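October
Notes by Nadine Srour

Science and Public Money, lecture 3: how a grant proposal is judged

Last week we spoke about where the research budget comes from. Today we follow one call for proposals, from the Ollham programme, to see who decides when the money is already there.

The programme received 79 proposals. Each one was sent to 2 outside readers, who gave a mark and wrote a short report. When the marks were far apart, a third reader was asked. Please note that the readers do not decide. They advise a panel, and the panel makes a ranked list.

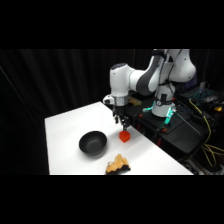

The panel may change the order of the list, but it must write down its grounds. In the Watkins reader (chapter 3) you will find such a note, where a proposal with good marks was moved down for its budget. The applicants had asked for the salary of a technician and did not explain the tasks.

A difficult point is the conflict of interest. In a small field everybody knows everybody, and a strict rule would leave no competent readers. Compare the rules of Prurnico and Miltasari, which are both in the reader, and mark where they differ on former students and on co-authors.

For the seminar: write one page on whether the names of the readers should be published. Send it to me by Sunday, 6 p.m.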